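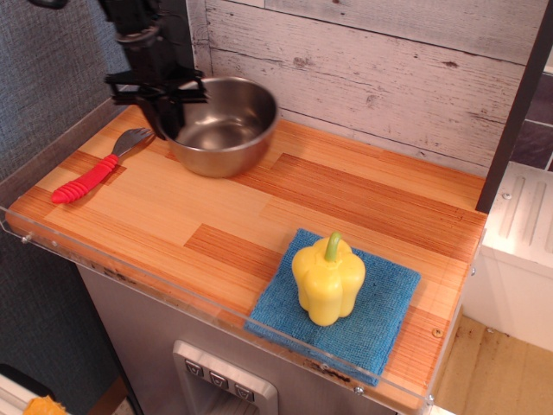
The Cleseck weather photography guide has been revised for its second edition and is now with the printers. The chapter on exposure has changed most. Lightning at night is still treated first, with the shutter held open on a tripod and the aperture set by distance to the storm. Readers without a storm to hand can practise on any shiny curved object: a stainless steel pot on a play kitchen worktop reflects the light overhead much as wet tarmac reflects a flash, and a matt item near it, such as a folded blue cloth, gives a steady tone to meter from. Aslı Çınar has redrawn the distance tables, which now run from 272 to 2960 metres.

The section on hail has been cut by half. The material on rainbows, written by Eliécer Ticona, moves to an appendix with the notes on polarising filters.

Surfaces are covered in a new chapter. It deals with glare from clear plastic edges, metal panels and window glass, and gives filter settings for each. 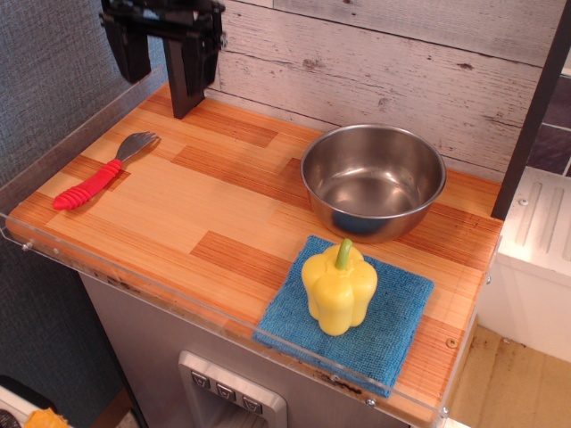

Ordering
The print run is 1000 copies, of which 710 are reserved for members. Orders go to Brayan Salazar at the Tusdale office. Corrections to the first edition should still be sent to Lucero Villanueva, quoting page and line.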